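Home robotics and automation at work > Jobs and grading
Thread: Moved from the returns bench to demonstration work – how is yours graded?

benchtwelve
Joined January 2022
I was on the returns bench at Vidard, Birnorcombe site, until the Clelance arms took over the bulk of the sorting. The bench had 96 people across all shifts. It now has 60. I was offered a transfer to demonstration work, which means handling ordinary household objects with hand grippers so that the recordings can be used to train the next set of arms. I accepted.

The transfer letter describes the job as "light manual, no prior skill". My grade went down one step and the shift allowance was removed. I would like to know how other sites have graded the same work before I go to the review meeting.

A typical task is one small object on a soft surface. You open the fingers wide, come down over it, close, lift, place, release. The blanket gives under the object, so it shifts or rolls if one pad touches before the other. A cardboard tube with a felt hat on it has a stiff part and a limp part, and the two want different grips. 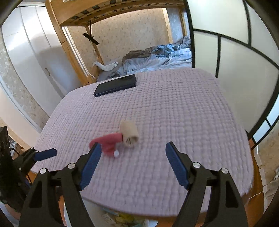
My first fortnight I had a rejection rate I would not have been allowed on the bench. Most rejections were for speed on the approach. The reviewer wants one continuous movement with no hunting about. I am better at it now, and I do not think "no prior skill" describes it.

Does anyone have a written grading for this that they can share in outline?

kettle_rota
We had the same wording at Seixas. It was copied from the packing job description, including a line about lifting cartons. Ask for the duties list, not the grade. If the duties list is wrong the grade has to be looked at again, at least under our agreement. Ours took until July.

ohmslaw_ken
I will disagree with the general direction. I maintain the arms on a line like yours. The demonstration work is useful, but it is closer to the bench than people want to admit. You are picking things up and putting them down. The judgement about what counts as a good recording sits with the reviewer, and the reviewer is graded accordingly.

benchtwelve
On the bench I picked with my hands, from a tray at waist height, and could feel the item. With the grippers I have two pads and whatever comes back through the handle. The judgement about where to take hold is made before the reviewer sees anything. If I choose badly the recording is thrown out and I do it again in the same paid hour.

ohmslaw_ken
That is a fair point about the choice of grip. I still would not call it a technical grade.

Tülin Türkmen
I was a shift lead on demonstration work for two years and wrote the grading our site now uses, so I will set out what went into it.

We split tasks by three things: how much the object deforms, how close its neighbours are, and whether more than one gripper is involved. Single object on a blanket was level one. A mixed table was level three. By a mixed table I mean medicine boxes, a drawstring pouch, a roll of tape, a bottle lying on its side against a packet, crumpled cloth in among them, and a quilted cover under the lot. Boxes tip, the pouch collapses, and the bottle cannot be taken without thinking about the packet. 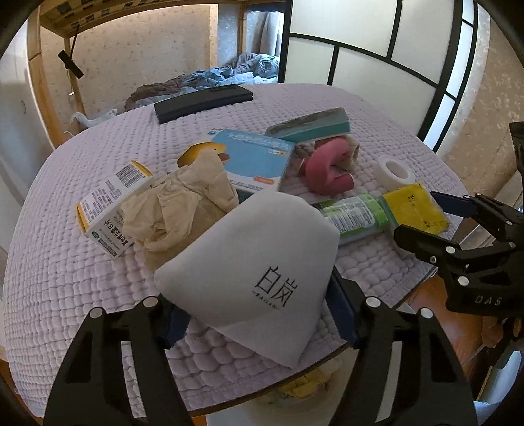 Level three was paid one step above the old bench rate. The argument that carried it was reach. With another gripper coming in from the side you have to keep track of its jaw as well as your own, and new starters clipped it constantly. We had the rejection records to support that.

What I failed to get was a limit on repetition. The target was 55 accepted recordings a shift at level one and it was set by someone who had never held the handles. Wrist complaints went up. Ask about the target before you ask about the money.

kettle_rota
Seconded on wrists. Our handles are heavier at the front than they look. Two of my team went back to packing over it.

ohmslaw_ken
Rotation would deal with that. Two hours on, then resets or labelling.

Tülin Türkmen
Resets involve bending to bed and floor level all day. They need their own line in the duties list. Labelling, yes, if the site will train people for it. Ours said it would and then sent the labelling to Clelance.

benchtwelve
Thank you, the three-way split is what I was after. Our tasks are not separated at all. Everything goes under one code, so someone doing mixed tables with a partner is recorded the same as someone moving one object on a bed.

I have my own log, 518 accepted recordings so far, with the task noted against each one. I will sort it by your levels and take it to the meeting. I will also ask what happens to the remaining 60 when these recordings have been used. The letter says nothing about that.

ohmslaw_ken
You will be told it is for other products. It may even be true – bench arms and household arms are bought out of different budgets. Get it in writing.

kettle_rota
And ask for the shift allowance separately. At Seixas it was a different policy from the grade and they gave ours back without much of a fight.

benchtwelve
Noted, both. Will post the duties list here once I have been given it, with names taken out.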